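Section 2. Setting Up Your Tutor Account

This section applies to student volunteers who have been accepted into the Mitarura language exchange and have received an invitation by email. Site coordinators should refer to Section 4.

Before you begin

Have your student ID number and your campus email address ready. Accounts registered with a personal address cannot be matched to a learner.

2.1 Creating the account

1. Open the invitation and select Accept. The link takes you to Skillier, the scheduling site used by all partner campuses.

2. Enter your name as it appears on your student record. Learners will see your first name only.

3. Choose a password and sign the volunteer agreement. The agreement must be renewed each October.

Note: An invitation can be used once. If the link no longer opens, write to Armelle Ferrand in the Haster Hall office and ask for a new one.
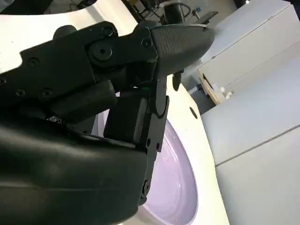

4. Complete the tutor profile. List every language you can use with confidence and state your level in each. The personal statement may not exceed 1000 characters.

5. Enter your weekly availability. Times are shown in the learner's time zone until you change the setting under Preferences.

Caution: Do not include a phone number, home address or social media name in the profile. Profiles containing these details are returned to the tutor and matching is delayed.

2.2 Accepting a learner

1. Wait for the match notice. It gives the learner's first name, level and preferred meeting times.

2. Reply within 2 days. Unanswered matches are passed to the next tutor on the list.

3. Send a short greeting of no more than 200 words through the message page. Use plain sentences and propose one meeting time.
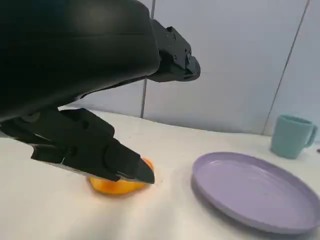 4. Confirm the first session on the calendar page. Both parties must select Confirm before the meeting room opens.

Note: Tutors working with learners from the Zerouali center should schedule sessions before 8:00 p.m. local time at the center, when its computer room closes.

2.3 Recording a session

Submit a session report after every meeting, including meetings the learner did not attend. Reports are read by Marlies Eder, who also approves requests to change learners.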